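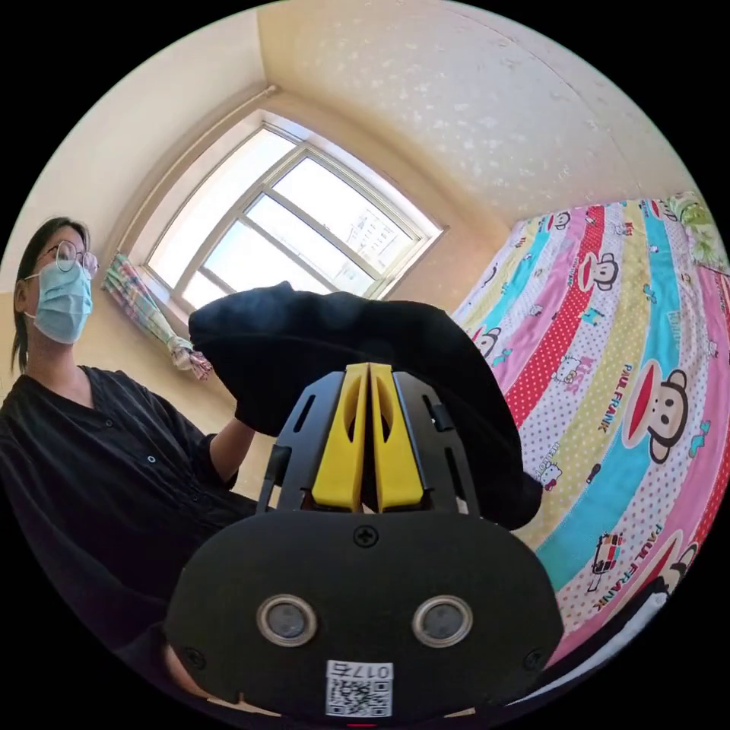
Why does a robot need rules for picking up a shirt when I just grab mine off the floor, one reader from Drurkport asked us, and can it get told off if it breaks one?

Brilliant question, and I've been wanting to write about it for ages! Robots that help at home are still learning, and one way they can learn is from people doing ordinary jobs with a gripper in their hand. A gripper is a bit like a pair of big tweezers. You squeeze, the two fingers come together, and whatever is between them gets held. Clothes are a tricky thing to start with. A mug stays mug-shaped when you lift it, but a shirt flops and slides and turns itself into a completely different lump every time.

So there are rules. Some are for the robot, and some (quite a lot, in fact) are for the people teaching it.

Robot Rules at Home: Gentle Grips and Good Manners
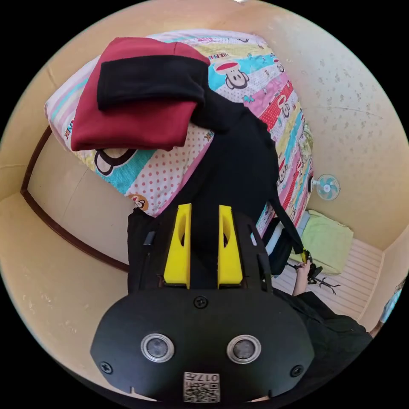 By the Wisuneo Young Readers' Page
Feb 13, 2025
Filed under: How Things Work

Let's start with squeezing. The first rule in the Zervas House Rules, the booklet I keep on my desk, is "hold it only as hard as you need to". Try it yourself with a sock. Pinch it as lightly as you can and lift. Did it fall? Pinch a tiny bit harder. That's the grip you want! A robot has to find that same in-between squeeze, and in the booklet a beginner robot may lift up to 300 grams. A heavy winter coat has to wait.

Next comes looking before you close. Grippers can't feel the way your fingertips can, so if there's a sleeve AND somebody's thumb in the gap, it's the thumb I'm worried about. Fingers out first, then grip. The same goes for hair, necklaces and the cat's tail. If anybody's hand comes too close, the robot must stop and wait. It doesn't get to finish the shirt first, even if it's nearly done.

Then there's the stop button. Everyone in the room has to know where it is, including the shortest person. If you've ever been told where the fire exits are at school, it's that kind of rule. You hope you won't need it and you learn it anyway.

Now for the rules I find most interesting, which are about manners. Home robots and teaching grippers can have cameras on them, and a bedroom is a private sort of place. The booklet says you must ask before you bring a camera in. You ask everyone, too, and that includes your little brother. People are allowed to say no, and they're allowed to say yes and change their minds after lunch. Diaries, letters and school reports get put in a drawer before anybody starts.

And can a robot get told off? Not really. It wouldn't mind if you shouted at it. When something goes wrong, a person writes down what happened, and then the people in charge have to fix it. The club in Cleststead that tries out the booklet has a notebook for this, and they got to note number 569 in January. My favourite says "hood caught on door handle, stopped, all fine, biscuit break".

Something to try

Find a friend, a T-shirt and a pair of kitchen tongs (ask a grown-up which ones you can borrow, and skip any with sharp ends). One of you is the robot. The other says "stop" whenever they like, and the robot has to freeze straight away. See if you can fold the T-shirt in 35 moves. I couldn't! I got both sleeves in and then dropped the lot.

If you come up with a rule that ought to be in the booklet, send it to the Young Readers' Page and tell us what made you think of it. Drawings are welcome too.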